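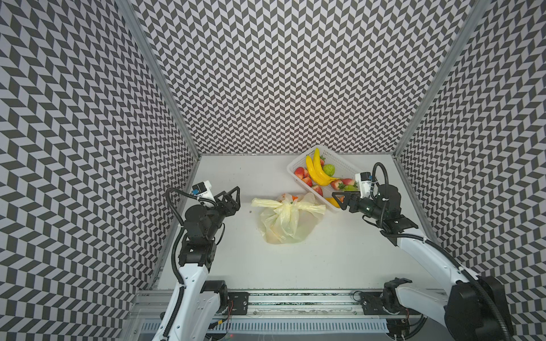
Fruta en cesta de malla: almacenamiento y orden

La cesta de plástico calado deja pasar el aire por los lados. Conviene apoyarla sobre una superficie lisa y blanca, donde cualquier resto de jugo se ve enseguida.

Plátanos. Mantener unidos por el tallo hasta el consumo. Desprenden etileno y aceleran la maduración de la fruta cercana – si la cesta va a durar más de un día, guardarlos aparte.

Fresas. No lavar ni quitar las hojas hasta el momento de servir. En la cesta, siempre encima de las piezas duras, nunca debajo. En nevera, recipiente bajo con papel absorbente.

Limas y manzanas verdes. Soportan peso; van al fondo.

Bolsas de plástico. Una bolsa anudada por las asas retiene la humedad. Sirve para el traslado; al llegar a casa, abrir y vaciar.

Limpieza de la cesta: agua tibia, jabón neutro y cepillo de cerdas finas para la celosía. Secar boca abajo 60 minutos.

Ficha 2418 – revisada por Elaheh Mazandarani, febrero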